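Putness Amateur Baseball League
Minutes of the general meeting, 16 September 2023

Present: delegates from Putness, Filumel, Bühler and Dastex. Flurina Zaugg in the chair.

1. Minutes of the last meeting
Approved with one correction. The Filumel home opener was played on the upper field, as first scheduled.

2. Season report
All 32 regular season games were completed. Bühler finished first and Dastex second. The rainout between Putness and Filumel was made up before the playoffs, so no standings had to be settled by percentage. Two protests were filed during the year. One was withdrawn and the other, over a courtesy runner in the sixth inning, was denied by the umpire coordinator.

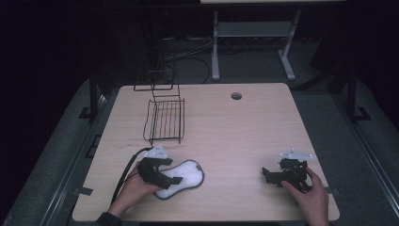 Table with black wire rack

3. Sign relaying from second base
Bühler asked whether the league wants a written rule on runners passing signs to the batter. The chair noted that a runner reading signs with his own eyes has never been against our rules. Phones, earpieces and cameras in the dugout are another matter, and the rule book says only "no electronic aids," with no penalty attached.

Dastex proposed ejection of the player and a one-game suspension for the manager. Filumel thought the manager should sit out only if he knew. After discussion the wording was left as Dastex had it, with a right of appeal to the chair within two days.
Vote: 3 in favor, 1 against. Carried. In force from next season.

4. Retaliation pitches
Umpires reported more inside pitching late in the season – mostly in the Bühler and Dastex series. Delegates agreed to keep the present rule of one warning to both benches. Managers are to remind their pitchers before the first game.

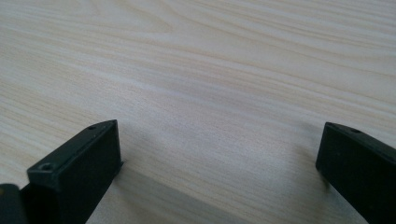
5. Scorekeeping
Three clubs now send in box scores the same night. Putness is still on paper and sheets have arrived with the pitching lines missing. Putness will move to the shared form by January. Until then its scorer should go over the sheets at a clear table before sending them, one with as much bare wood as the light-colored one here, and check each batting line against the pitching totals. Filumel offered to train a second scorer.

6. Finances
The balance stands at $700 after umpire fees. Filumel's field share is still open and will be paid this month. Entry fees stay the same for next year. Dastex asked for the ball order to go out earlier, as the last cartons came after opening day. Agreed.
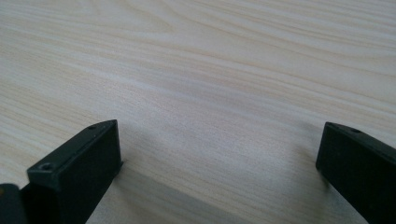 Wood-grain surface, close up

7. Playoff format
Bühler moved to go from a single semifinal game to a best of three. Putness objected that it cannot get its field on consecutive days. The motion was tabled to the January meeting – Putness to bring field dates.

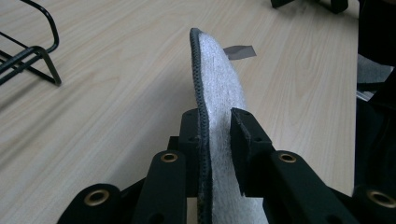

8. Equipment and player safety
Double-flap helmets will be required for all batters and base runners. Clubs have until opening day to replace old ones. Metal spikes remain allowed, but toe plates must be screwed down. Dastex asked that players also look inside their shoes before the season and replace worn insoles. A gray felt one with a stitched edge, as shown, is fine under league rules, and there is no approved list. Catchers' throat guards were discussed briefly and left to the clubs.

9. Other business
Filumel requests the early slot for its first two home games. Granted.
Lost and found: one first baseman's mitt, left-handed, with the chair.

Next meeting in January, date to be sent by email. Meeting adjourned.

Minutes: F. Zaugg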